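Build the kitchen before you buy the arm

There are seven of us in the Trindade workshop with a robot arm on the go, and most of us started by ordering motors. I think that is the wrong end. My view, after a long winter on the Grirkitz project, is that a home builder should spend the first months in simulation and leave the hardware in the catalogue.

Grirkitz is meant to put things away in a kitchen. I had 900 pounds saved for it and in September I nearly spent the lot on a Radico arm. Nazareno Pellegrini talked me into modelling a kitchen first, with a cupboard over a double sink and some ordinary clutter.

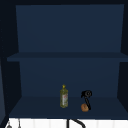
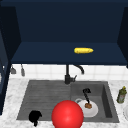

The simulated kitchen: oil bottle in the cupboard (first), corn cob on the shelf (second).

The cupboard taught me most. I had picked my arm by reach across a worktop, and a shelf above a sink asks for something else. The wrist has to come up past the tap and then go in level. I changed the arm length 15 times and it cost me evenings, no money.

The usual objection is that simulated objects are too well behaved. It is a fair one. Friction is a guess, and a mug on its side in a real sink will do things mine won't. I still expect to redo the grip when the metal arrives. But reach, joint limits and cupboard height carry over well enough, and those are what people in our workshop keep getting wrong.

I will order parts after the meeting on 8th March.

Comments (3)

evusa_fan: What did you use for the contact settings? Mine slide about like soap.

Tobyk: Disagree. I learned more from one burnt motor than 37 hours of simulation.

Marl: Please post the arm lengths.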